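3 February 2024

Saturday, so the workshop's quiet and I've finally had a go at the Pustness bursary paperwork (three coffees in, send help!). Notes for whoever picks this up on Monday.

## Where the money's at

The Tura round paid out $1,474 per student in January, and the new one is set at $992 plus the tool allowance. I had the old figure in the draft letter — fixed now, but please bin any copy you printed before today. Tool allowance is still $700, and it only covers second-years and up. I keep forgetting that, so it's going on the whiteboard in big red texta.

Harkel want the portfolios as one PDF each, and their form chokes on anything with an apostrophe in the file name. Took me most of the morning to work that out, grrr. The Jang application is much friendlier: one page, a reference and a transcript, and they'll take late transcripts if you ring first.

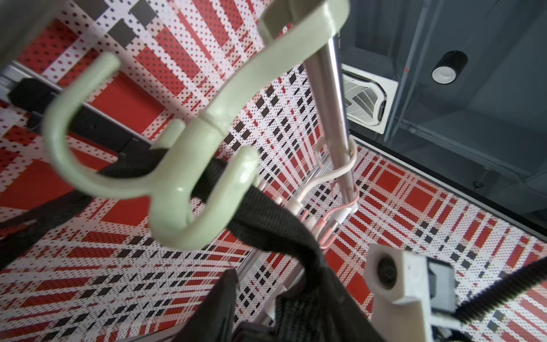 ## Still to do

- Ring Harkel and ask whether part-timers can apply. Their site says yes on one page and no on another.
- Rewrite the eligibility paragraph in plain English. I read it four times and I'm still not sure what "continuing enrolment" means for someone who deferred.
- Check form 426 is the current version. The one in the drawer has the old logo on it, so I have my doubts.
- Chase the two missing references for Jang.

I've left the Tura folder on the shared drive under "bursaries", with the old letters in their own subfolder — don't reuse them, the colour codes changed.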